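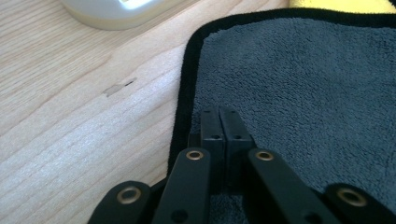 Dark gray microfiber towel with black edge binding, laid flat on a light-colored wooden tabletop.

CLAVERON ISSUES REVISED CARE GUIDE FOR WOODEN TABLETOPS AND MICROFIBER TOWELS

LENHOLM, 2nd December — Claveron, a supplier of household textiles and surface care products, today released a revised edition of its care guide for finished wooden tabletops. The guide covers dusting, damp wiping, drying and the assessment of small surface defects. It replaces the edition issued in April and applies to all bound-edge microfiber towels in the company's Wandcombe range.

The revision responds to questions received by the Claveron service desk. In the period under review the desk logged 1,934 inquiries on towel use and table finishes. The largest group concerned streaking on pale wood. The second largest concerned dents and chips, and whether wiping over them makes them worse.

Towel selection

The guide separates towels by pile. Looped pile holds more water and is assigned to drying and to picking up spills. Short, flat pile is assigned to dusting and final buffing. Users who own only one type can complete all steps with looped pile, provided the towel is wrung out fully before damp wiping and a second, dry towel is used afterward.

Edge binding is now treated in a section of its own. A bound edge keeps the pile from fraying in the wash, but the binding is denser than the towel body and takes up less water. It should not be used as the wiping surface. The guide recommends folding the towel in quarters with the binding turned to the outside of the stack and away from the direction of travel, so that only pile is in contact with the finish.

Sewn-in labels should be removed before first use. Cut the stitching. Do not tear the label out, as this can open the binding seam.

Colors may be used to keep tasks apart. Claveron suggests dark towels for drying and bright ones for polish, though any fixed system will do. Towels that have carried wax or oil should not go back into general use until they have been washed twice.

Wiping procedure

The procedure for finished wooden tabletops has been shortened. Lamps, containers and other items should be lifted off the table, not slid. Grit caught under a base is a frequent source of fine scratches. Where an item is too heavy to lift, the area next to it is dusted first and the item is left in place.

Dusting is done dry and in the direction of the grain. On pale woods with fine, closely spaced grain, the direction is best read with the light coming from one side. Damp wiping follows with a towel that leaves no visible beads on the surface. Drying begins immediately. The towel is laid flat, pressed by hand and lifted, then moved to the next section. Rubbing is reserved for the final pass.

Wet towels should not be left on the table. The guide sets no safe interval, because finishes differ in how well they resist moisture. Dry towels may be stored flat on the surface, provided the pile is free of crumbs and grit.

Dents, chips and gouges

A new section deals with minor damage. It applies to marks that are small and shallow, including narrow gouges that run along the grain and patches where the finish appears scuffed and the wood looks lighter than its surroundings.

Such marks should be kept dry until they have been checked. Water that enters through a break in the finish can raise the fibers and darken the wood around it. The user should blot near the mark and stop short of its edges. Looped pile can catch on a raised splinter, so a flat-pile cloth is specified within a hand's width of any open chip.

The guide advises against filling a mark before the type of finish is known. Wax sticks are suitable for many lacquered surfaces but can interfere with later repair on oiled ones. If the finish cannot be identified, the table maker or a local refinisher should be asked first. Heat methods for lifting dents are outside the scope of the guide.

Washing and drying of towels

Microfiber towels are washed separately from cotton, which sheds lint into the pile. The maximum wash temperature for the Wandcombe range is 40 degrees Celsius. Fabric softener and bleach are excluded. Towels may be line dried or tumble dried on the lowest setting. Ironing flattens the loops and is not permitted.

A towel should be retired from tabletop use when the pile feels stiff after washing, when the binding has come away at a corner, or when particles can no longer be shaken or washed out. Retired towels remain suitable for floors and outdoor furniture.

Availability

The guide is supplied as a folded sheet with all Wandcombe towel packs shipped from the Lenholm warehouse. Retail partners, including Nishimura, will receive counter copies in bundles of 100. An initial allocation of 400 copies has been set aside for schools, libraries and furniture repair workshops, which may order at no charge through the Claveron service desk.

Customers holding the April edition may continue to use its washing instructions, which are unchanged. The sections on wiping and on edge binding should be replaced with the new text.

About Claveron

Claveron supplies towels, cloths and surface care products for household and light commercial use. The company is based in Lenholm.

Press inquiries: Claveron Press Office, Lenholm

END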